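The Senate Race Nobody Asked to Be This Expensive

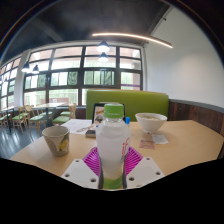
The first attack ad of the season landed in my mailbox on Monday, wedged between a gutter-cleaning coupon and a water bill. It informed me that Oksana Skoryk wants to tax my retirement. I am 34 and my retirement is a jar, but I appreciated the concern.

Skoryk, if you haven't been following, is the state auditor who got into the Senate primary in January with a one-page website and a plan to put a 2 percent yearly levy on fortunes that most of us would need a second calculator to write down. For a couple of weeks the other campaigns treated her the way you treat a cousin who says he's opening a restaurant. Then the small checks started showing up, and so did the large checks for everybody else.

The mailer was paid for by a group called Pornell Forward. Pornell Forward has a post office box, a logo with an eagle in it, and one donor we can find, a holding company named Foditz. Foditz shares a floor with Mavudia, the warehouse-software outfit whose founder has said in several interviews that he isn't interested in politics. I believe him in the sense that I'm not interested in pie.

What's odd is how bad the ads are for the money. The radio spot has a farmer in it who worries about "liquidity events." The TV version shows a small-town hardware store closing its doors forever, and a reader wrote in to say she bought a rake there last week. (Thank you, reader. Keep them coming.) There's a digital one too, which follows me from the weather to the crossword and asks whether I can AFFORD Skoryk. I clicked it once out of professional duty and now my phone thinks I'm in the market for a boat.

Her opponents, meanwhile, have had to work out where they stand. Lumbantobing, the former county executive and still the favorite on paper, began the month calling the levy "unserious." By the second debate it was "a conversation worth having." At last week's union breakfast he said he had always believed the very top should pay a fair share, and when somebody near the coffee asked him for the number, he said he'd want to look at the modeling. The eggs were fine.

Skoryk has her own trouble. Her people can't explain how you put a value on a private company every year without hiring half the accountants in the state, and she gets testy when asked. At the town hall in the middle school gym she drew nearly 4,000 people, a good share of them stuck in the parking lot listening over a speaker, and she spent a full 30 minutes on appraisal rules. They stayed. I've been to concerts that couldn't hold a lot like that. Still, she'll need a shorter version before the fall, or at least one with a joke in it.

The next filing deadline is coming up, and that's when we'll find out if Foditz has friends. Outside groups have to list donors by name, although the name can be another group, and that group's name can be a street address. I've cleared my evening and bought snacks.

If you got a mailer different from mine, send me a photo of both sides. I'm especially after the one with the piggy bank, which three of you have described to me and which I'm starting to feel left out about.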